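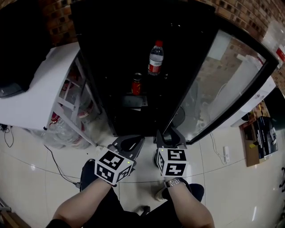 4.2 Door openings and shelf temperature

Shelf temperature in small drink coolers depends more on how the door is used than on the thermostat setting. We logged 1,078 door openings over 14 weeks in coolers at two sites, Jugah and Skavov. Glass-door units of the kind in Figure 3, with a bottle on an upper level and a can below it, lose cold air mainly through the lower part of the opening. The upper level recovered last in 298 of the logged cases — nearly all of them openings in which the door was held wide while a person chose a drink. Short openings had little effect on either level. The Herkeo logger was read each morning, and gaps in its record were left unfilled.
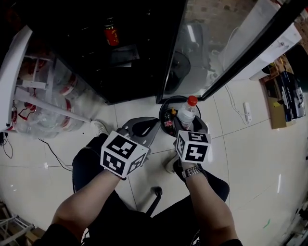
Nadhirah Sinaga and Sugeng Mangundap | 4/17/20

4.3 Container type

Cans and plastic bottles were treated separately. A can has a thin metal wall and follows the air temperature closely; a plastic bottle, such as the red-capped water bottle in Figure 3, lags behind it. Bottles kept outside the cooler on a tray were used as the room-temperature reference. The lag was larger at Skavov, where the room was warmer in January — the heating there runs all night. We did not correct for fill level.

Figure 3. Glass-door cooler with the door open.

Filed under: Food Storage & Refrigeration

Related articles
Night covers on open display cases
Vallo door seals: a wear study
Compressor cycling in small coolers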